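Progress Report: Rural Reading Rooms Program
July 27, 2026
By Irena Nowakowski, Program Office, Fitberg Foundation

This report covers the second period of the grant awarded by the Panagiotou Fund. Work continues under the plan approved in February, with one change to the schedule described below.

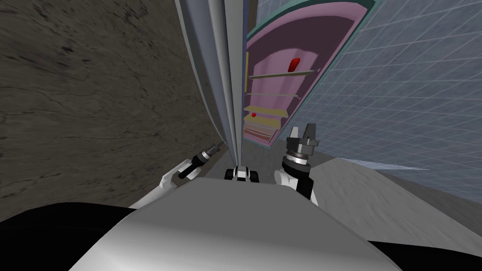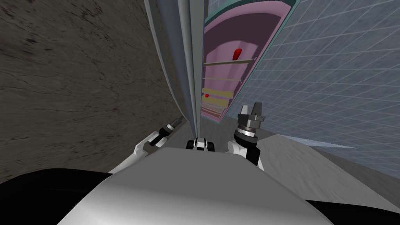 Rendered views, both with a white torso in the foreground and an arm on either side.

Collections. The program has placed 200 titles in each of the first two reading rooms. Large-print books were requested more often than we had planned for, and Ksawery Duda has moved part of the periodicals budget to cover them. The change is within the limits set by the grant agreement.

Membership. Roughly 100 households have registered. Evening hours remain the most heavily used, and weekday mornings are quiet. We propose to close on two mornings a week and extend the Thursday session.

Delays. Shelving for the third room was ordered from Meltomico and arrived in the wrong depth. Replacement units are expected within 20 days. The opening has been moved accordingly — no additional funds are requested.

Staffing. Saturnino Sarmiento has joined as cataloging assistant. Ilgın Taşdemir continues to lead the children's story hour and will submit a separate note on attendance.

Next period. We will open the third room, complete the shared catalog, and begin the reader survey. A draft of the survey questions will be sent to the Fund for comment before printing.

2 comments | 5 shares

© Fitberg Foundation | Contact the Program Office | Back to top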